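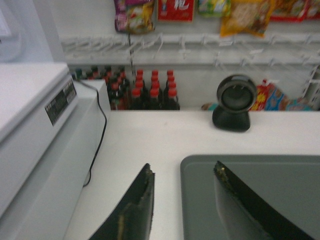 Home | News | Guidance | Members | Contact

Posted in December by the Drastunell press office

Drastunell publishes working code for robot arms at shop counters

Drastunell has published a code of practice for shops that use robot arms at or near the till. It applies from the start of next year to all 25 stores in the Brestby and Arcombe trial.

The code limits arm speed to 188 millimetres a second whenever a customer or member of staff is within reach of the counter. Each arm must have a stop button on the staff side, and 2 people on every shift must be trained to use it.

Gripper fingers are to be checked for wear before opening. Any finger with a split or a sharp edge must be changed before the arm is switched on. Scuffing is allowed if the grip surface is sound, and should be written in the log.

Cables from tills, printers and scanners have to be kept clear of the arm's path. Stores must also record where trays and scanner stands sit on the counter, and repeat the set-up check if any of them is moved.

The rules were drafted with Yeh, which supplies the arms, and were tested over 400 hours of counter work. Stores will send their logs to Drastunell every month.

Copies of the code are free to shop owners from the Drastunell office in Brestby. Comments on the section covering bottles and glass are open until March.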